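Course: Practical Robot Teaching
Unit 5: Demonstrations by hand and by remote control
Handout for students. Written by Imad Moussa, with additions by Jonatan Haugen
Holtport campus, Tangen laboratory

What this unit is for

In units 1 to 4 you programmed every motion yourself. You wrote down positions, you chose speeds, and you tested until the arm did what you wanted. In this unit you will not write positions. You will show the task to the robot, and the program will learn from what you showed. This sounds easier, and for the first hour it is. After that most students discover that their demonstrations are not as clear as they thought.

Please read this handout before you come to the laboratory. Bring the log sheet printed, we do not have a printer in the room.

5.1 Two ways of showing

The first way is showing by hand. You switch the arm to the free mode, you hold it near the wrist, and you move it through the task. The joints record their own angles while you push. The advantage is that you feel directly when the gripper touches something or when a joint is near its limit. The disadvantage is that your own body is inside the workspace. Your sleeve and your hand will be in the camera pictures, and later, when the robot works alone, they will be missing. A learned program can become confused by this difference.

Showing by hand is also difficult with two arms. One person can guide two arms at the same time only for slow and simple motions. Most people look at one hand and forget the other.

The second way is showing by remote control, which we also call teleoperation. You hold a pair of leader handles, and the robot arms follow them. Your body is outside the workspace, so the camera pictures during the demonstration are closer to what the robot will see later. The price is that you do not feel the contact. You have to judge by eye if the fingers are closed around the object, and beginners very often squeeze too early or lift too early.

In the laboratory we use Prunder handles. They have a small delay. You will get used to it, but do not try to correct it by moving faster. Move slower, and wait for the arm at every place where the gripper opens or closes.

5.2 The task

The task of this unit is sorting of empty drink containers. It was chosen because everybody knows it from home, so we do not have to spend time to explain the goal. There are three classes and three bins. The person who stands at the table presents the next object, and the object must finish in the correct bin.
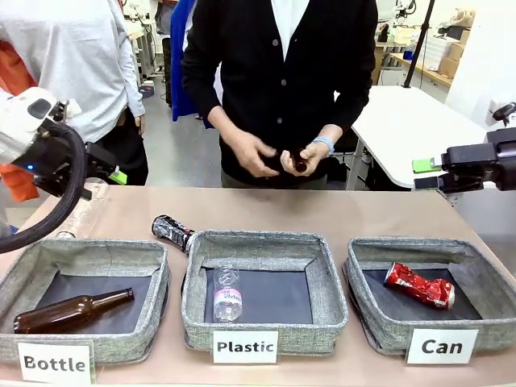
Figure 5.1. Sorting table with the three labeled bins, Bottle, Plastic and Can, and an object being held behind the table.

The rule must be decided before the first demonstration, and it must be written in the log. For us the rule is the following. Glass bottles go to "Bottle". Plastic bottles go to "Plastic", also when they have a paper label or a cap. Metal cans go to "Can", also when they are crushed. If your group is not sure about an object, take it away from the set and do not use it. One object that goes sometimes to one bin and sometimes to another does more harm than you would expect, especially in a small data set.

Note that the word "Bottle" is not a perfect name, as a plastic bottle is also a bottle. We kept the name from the first year of the course. For the robot the text on the card has no meaning unless your program uses it, but for the operator it matters. A tired operator reads the card and follows the word. Say the rule aloud one time at the beginning of each session.

5.3 What counts as one demonstration

One demonstration, also called an episode, starts when both arms are in the rest position and ends when both arms are again in the rest position. Between these two moments one object is sorted. Do not record two objects in one episode, even if it went well and you feel like continuing.

Each group records 16 good episodes for each class. "Good" means:

- the object ended in the correct bin
- the gripper did not push or move a bin
- no hand of a person entered the space above the bins while the arms were moving
- the operator did not stop for a long time in the middle

If an episode is not good, mark it in the log with the letter R and record a new one. Please do not delete it. In unit 9 we will look at the rejected episodes together, and a group which deleted them will have nothing to look at.

5.4 Variation

A common mistake is to make all the demonstrations as equal as possible. Students think that this is clean work. But a program that has seen the can only in one orientation will learn this orientation, and it will fail when the can is turned. So change the things which will change later also:

The position of the object. The orientation, standing or lying. Which objects are already in the bins. The person who presents the object, and what this person is wearing.

The things which should not change are the order of the bins, the rule, and the position of the cameras. Before you start, check the marks on the floor and on the table. If somebody moved the table – this happens when the room is used for other courses – tell Jonatan and wait. Do not move it back by yourself.

A short word about bins that are not empty. In the first demonstration of a session all bins are empty, and in the last one they can be quite full. The robot has to work in both cases. Therefore we do not empty the bins after each episode.

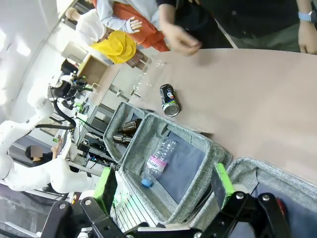
We empty them only when an object lies so high that the next one could fall out. The person at the table decides this, and says "empty" clearly, and the operator lets go of the handles before anybody reaches in. When you put the objects back into the set, mix them. Otherwise you will get all cans first and then all plastic, and the log will show a pattern that has nothing to do with the task.

5.5 What the operator should look at

The operator has two views, the fixed camera and the camera at the wrist. Use the fixed view for the large motion, when you bring the arm over to the object and then over to the bin. Change to the wrist view when the fingers are close. In the wrist view the distance is difficult to judge, and clear plastic is the worst case. You see the label and the cap well but the body of the bottle almost disappears. Aim at the label.

Glass needs a slow release. Lower the bottle until it is inside the bin, then open the fingers. Do not drop it from above the rim. With cans you can be a little less careful, but a crushed can often hangs at one fingertip when you open the gripper. Wait and look before you move away.

Change the operator after every 9 episodes. It is not a question of who is best. After some time everyone becomes quick and a little bit careless, and you cannot notice it in yourself. Your colleagues notice it.

5.6 Roles in the group

Operator: holds the handles, starts and ends the episode.
Presenter: stands behind the table, chooses the next object and presents it.
Writer: fills in the log, says the episode number aloud.
Stop person: keeps the stop button in the hand. This person does nothing else, does not look at the phone and does not help with the bins.

Other students may watch, but they stay back from the table and from the cables.

5.7 The log sheet

For every episode write the number, the class, the name of the object, the operator, the presenter, and G or R. In the last column write a remark only if something was unusual. "Slipped once, grasped again" is a useful remark. "Okay" is not a remark.

An episode where the object slipped and was grasped again can still be good. Keep it. The program learns from it how to recover, and in our experience these episodes are worth more than the perfect ones. But the slip has to be real. If you let the object fall on purpose, the motion before the fall looks different, and the program can learn also to let it fall.

5.8 How many are enough?

Students always ask this. The Imerness data set, which you will use for comparison in unit 6, has 1,000 episodes of a similar task, and your own set will be much smaller. Do not be disappointed when your result is weaker. The purpose is that you can explain why it is weaker, with examples from your own log.

Preparation for the laboratory

1. Read sections 5.3 and 5.6 again, and agree on the first roles.
2. Write one page: which of the two ways of showing would you choose for folding a towel, and why?
3. Think about one object from your kitchen that does not fit our rule. Write down how you would change the rule so that it fits.

The laboratory opens at 9:00. Long hair must be tied, and loose sleeves must be rolled up if you work by hand with the arm in free mode. Questions about the handles go to Jonatan Haugen, and questions about the log or the grading go to me.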